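Soft toys are the worst, she told me before I'd even sat down. I had come to Clodeo to hear how they pick handheld grippers, and I was expecting a chat about motors. We spent most of it on fluff.

She runs the comparisons there, and since February she has logged 2386 grasps across 9 sets of finger pads. "Hard things are easy to judge," she said. "A mug is held or it isn't. With a plush you can have a lovely big handful and still lose it on the way up." Her favourite pads so far are the softer Troltier ones — she likes how they give at the tip — though she grumbled about how quickly they pick up fibres.

I asked how long each pad gets. "A hundred goes, then I swap. I used to do 280 and my wrist hated me!"

And two hands or one? She laughed at that. "Two, if the box is deep. One holds the rubbish out of the way and the other goes in. But you get in your own way a lot, and learning that took me longer than any of the software did."

Next on her list is a narrower finger from Saavedra. She wants to try it on plastic bags, which she dislikes nearly as much as the toys.

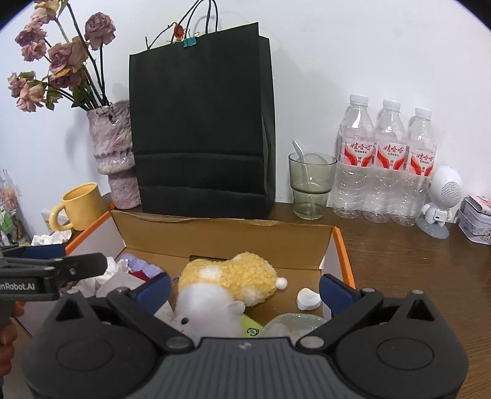 Two grippers at a box of plush toys, tissue and a clear plastic bag.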